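Chapter 4
Clearing and Sorting a Work Surface

Key terms: home position, staging surface, hand tool, hinged case, clear zone

A small repair shop in Grudport once kept records of the time its workers spent looking for hand tools. Over a single August, the shop logged 3,113 separate searches. Most were short. A worker put down a knife or a screwdriver, turned to another job, and then had to find the tool again under a box lid or a sheet of paper. Giang Khổng, who ran the shop floor, did not buy new storage. She changed the way tables were cleared between jobs, and the method she wrote down is the basis of this chapter.

Chapter 3 dealt with storage: shelves, drawers, and wall racks. This chapter deals with the surface where the work is done. The two are connected. A tool that has no home position in storage will stay on the table, and a table that is never cleared becomes a second storage area with no labels.

4.1 The Staging Surface

A staging surface is any table used to hold items for a short time while they are opened, sorted, or packed. It does not need to be large. In the Umavberg training rooms, students learn on small tables first, where crowding shows up quickly. A round table has no corners to push things into, so each item has to be dealt with or moved off.

Two rules apply to every staging surface. The first is that the edge nearest the worker is the clear zone, used only for the item in hand. The second is that cases and boxes go toward the far side, with the latch facing the worker so the lid can be opened without turning the case.

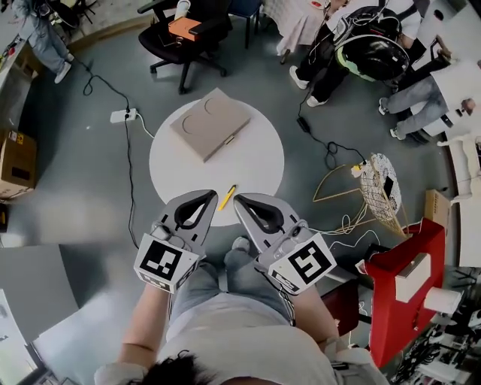 Cutting tools need extra care. A utility knife should be closed before it is set down, and it should go back to its home position as soon as the cutting is finished. It should not be left under packing material or placed in a case with other tools unless the case has a slot for it.

Cords are treated as part of the work area. Before clearing a table, check the floor on all sides and move any cord that crosses the path to the storage shelf. Chairs are pushed back far enough to walk past, and their seats are not used to hold items from the table.

4.2 Order of Clearing

Clear a table in this order: sharp tools, small loose parts, closed cases, then large boxes. Wipe the surface last. Section 4.3 applies the same order to a shared bench, where two workers may be clearing at the same time.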